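Why my gripper width signal was late, and what I did about it

I spent most of June on one number: the gap between the two fingers of a hand-held gripper. I thought it would take an afternoon. I'm writing it up mostly so I can find it again, and partly for Tihomir Milošević, who asked me how I ended up with the offset I use now.

The setup is simple enough. A person carries the gripper and does some job with it at a table. A camera on the tool records video. From the video I get two things: where the tool is over time, and how far open the fingers are. Those two streams become the training data for a policy. The policy predicts a short run of future poses plus a future width for each one, and a controller on the arm follows them.

My pipeline is called Fludley. It reads a session, splits it into episodes, runs the pose tracking, runs the width estimate, lines everything up, and writes out files the training code can load. The playback and checking tool is separate and is called Brerkum. I keep them apart on purpose, after an earlier version where the viewer shared code with the aligner and hid the aligner's mistakes by making the same ones.

The trouble showed up on plates and bowls. A policy trained on our table sessions would come down over a rim in the right place and close late. The arm had already started to lift when the fingers came together. On thick objects this was survivable. On a plate it meant a miss.

My first guess was the controller. I logged the commanded width and the measured width on the arm and compared them. The gripper did lag a little, as they all do, but I already compensated for that, and the leftover was small. The commands themselves were late. So the policy was asking for the wrong thing, and the place to look was the data.

I went back to the recordings and stepped through approaches one frame at a time in Brerkum, with the width plotted underneath. I picked moments where the fingers were still open over a plate, so that the start of the closing motion would be easy to find by eye.

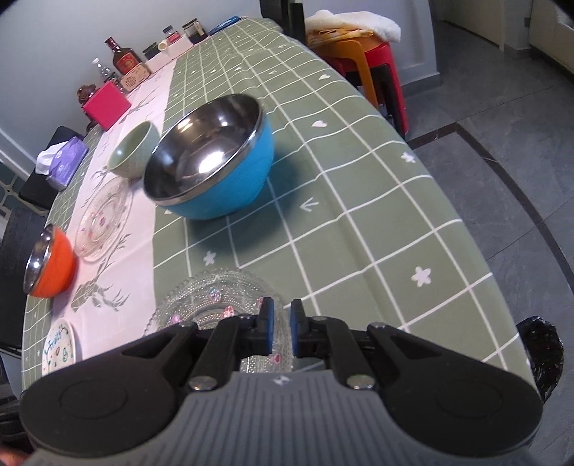
Why not just read the finger width from a sensor on the tool? A sensor would need its own wiring and its own clock, and then I would have two clocks to line up instead of one. The camera already sees the fingers, so the width comes with the same timestamp as the picture it was measured in.

At least that was the theory. Fludley really did measure the width from the same frames as the pose. The delay came in afterward.

The raw width estimate is jumpy. When I first wrote that stage I put a smoothing filter on it, and I used one that only looks backward, copied from code I had written for live control. A backward-looking filter makes sense when you are running live, where the future hasn't arrived. In an offline pipeline the whole episode is sitting on disk. I was adding a delay for no gain, and I had tuned the filter to be heavy, so the delay was 117 milliseconds on a normal closing motion.

The pose stream had no such filter. The tracker does its own optimization over a window and comes out centered. So pose was on time, width was late, and the policy learned exactly that.

I replaced the filter with one that runs forward and then backward over the episode, and I lowered the strength. That took out nearly all of it. What was left was 9 milliseconds, and I traced that to using the start of the exposure as the timestamp in one stage and the middle of it in another. Both stages now use the middle.

Then I had to find out how much old data was affected. Every session in the Stoyanova set had gone through the old filter, as had the smaller Collham set. Between them that's 349 episodes. I had kept the raw width values before smoothing, so I could redo that stage without running the tracker again. It took one evening. If I had only saved the filtered values I would have had to process all the video from scratch.

A few episodes came out worse after the change. The width estimate loses the fingers when they are hidden by an object or when there's a strong highlight close to a fingertip, and it used to be that the heavy filter covered this up. Shiny metal bowls are a common cause. The stage now marks those frames as missing and fills short gaps by interpolation. Long gaps cause the episode to be dropped with a message in the log. I had 111 gaps in total and most were short.

I also added a test. It takes a made-up width curve with a sharp close at a known time, pushes it through every stage, and fails if the close comes out more than one frame from where it went in. It's a dull test and I should have had it from the start. It would have caught this the first day.

After retraining, the policy closes before it lifts. It still misses plates at times, mostly when the approach is too steep, and that looks like a separate problem with how few steep approaches are in the data. I haven't started on it.

Two notes for anyone with a similar pipeline. Plot pose height and finger width on the same time axis for one clean grasp and look at the order of events. I had only ever looked at them in separate windows. And check for a delay in the data before adding one in the controller, since at one point I had a constant in there that partly canceled the error, and it took me two days to remember why the number was so odd.

The constant is gone now. The new filter settings are in the Fludley config under the width stage, and the old ones are still there, commented out, until I finish rerunning the last of the comparisons.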